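**Visit report: open day at the Tetham workshop, small-arm demonstration**
Course unit: Automation in Practice
Submitted 29/12/2022

## 1. Purpose of the visit

The unit requires each student to attend one demonstration of automated equipment outside the college and to report on the method used. I attended the open day at Tetham, where the training section of Zarnevex ran a tabletop demonstration of a low-cost robot arm. The session lasted 51 minutes, including questions. It was led by Sabina Samarakoon, who also supplied the trial sheet used in Section 5.

The report covers the layout of the task, the way the arm was controlled, the trial results, and points that could be applied to our own project next June. It does not cover the larger equipment in the Wotton hall, which was not running during my time slot.

## 2. Background

Most of the exercises in our course use simulated arms. In simulation the workpiece is always where the program says it is, and the camera returns a clean picture every time. The demonstration was chosen because it works with neither assumption. The arm is light, its joints have some play, and the task area is a sheet of paper with lines drawn on it by hand.

Samarakoon stated that the sheet is drawn by hand on purpose. A printed target would suggest a level of accuracy that the arm does not have. The lines are there so that people can judge a placement by eye and agree on it.

## 3. Task layout

The work area is a white paper sheet taped down at the corners. Three boxes, numbered 1 to 3, are drawn in a column down one side. On the other side are a square with a red dot in it and a line with a small x across it. The workpiece is a small black cube. The arm is made of white plastic parts, with black servo motors and a gripper at the end.

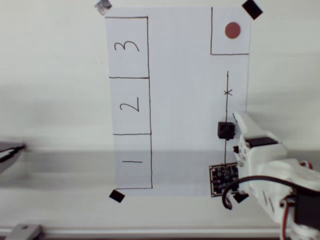

The task in the demonstration was pick and place. The cube was set on the line by the operator, and the arm was asked to move it to a named box. The x and the red dot served as alternative positions: the x as a second start point, and the dot as a target for the more difficult trials.

The numbers are assigned in order of expected difficulty. Box 3 needs the longest reach of the three, and at long reach any error in the shoulder joint is multiplied along the length of the arm. Samarakoon described this as the main lesson of the layout. A joint error that is too small to matter close to the base can be enough to put the cube across a border at full reach.

## 4. Control method

The arm was controlled in two ways during the session.

**Recorded playback.** The operator moves the arm through the task once, and the joint angles are stored at fixed intervals. The controller then repeats them. No camera is used. The result depends on the cube being placed at the same start point each time.

**Camera-guided motion.** A program called Arumugam, written by the training section, looks for the cube in the camera picture and works out a grasp position from it. The arm moves to a point above the cube, checks the position again, and closes the gripper. If the cube is not found with enough confidence, the program waits and takes another picture. It does not guess.

The second method is slower. Each check adds a pause, and visitors asked several times whether the arm had stopped. A status light would have been useful.

## 5. Trials

The trial sheet I was given lists 46 attempts made over the open day. Of these, 36 ended with the cube fully inside the target box. A further nine ended with the cube touching or crossing a border. The one remaining attempt was halted by the operator and was not scored.

A placement was scored by looking straight down at the sheet after the gripper had moved clear. A cube touching the marker line was counted as a miss, even where most of it was inside the box. This rule is strict but simple to apply, and two people scoring the same trial seldom disagreed.

The sheet does not separate the two control methods. This is a limitation. I asked whether the split could be recovered from the controller logs, and was told that the logs store joint angles and times but no note of which mode was active. Any comparison between playback and camera guidance in this report is therefore based on what I saw and on the operator's comments.

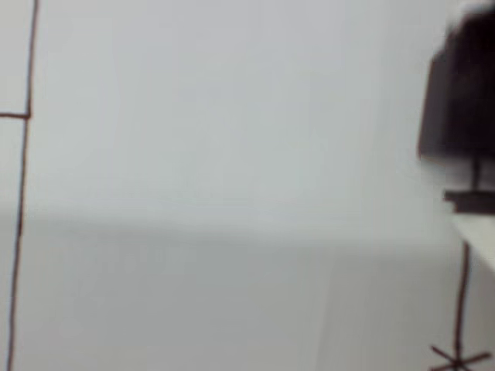
Image quality was discussed at some length in the question period. The Arumugam program depends on edges, both the edges of the cube and those of the drawn lines. When an edge is spread over many pixels, the calculated position moves, and the grasp point moves with it. Three measures were suggested:

- Take the picture only when all joints have been still for a set time.
- Reject any picture whose sharpness falls below a limit, and take another.
- Use a shorter exposure and add light to make up for it.

The first is already in the program. The second was being tested and was switched off for the open day. The third had been put off because extra lamps caused glare on the paper.

## 6. Points for our own project

Our group plans to build a sorting task on a similar scale. I recommend the following:

1. Record the control mode with every trial.
2. Write the scoring rule down before the first trial, including what happens when the cube touches a line.
3. Fix the sheet to the table at all four corners, and check the tape between trials.
4. Save the picture used for each grasp — without it, a failed grasp cannot be traced to either the camera or the joints.
5. Test long reach first. If the arm cannot place reliably at its limit, the layout should be made smaller before any other work is done.

Item 4 has a storage cost, which has not been calculated. Item 5 may require a second version of our sheet, with the target boxes moved closer to the base. I have asked for a copy of the Tetham drawing instructions and will add them to the project folder when they arrive.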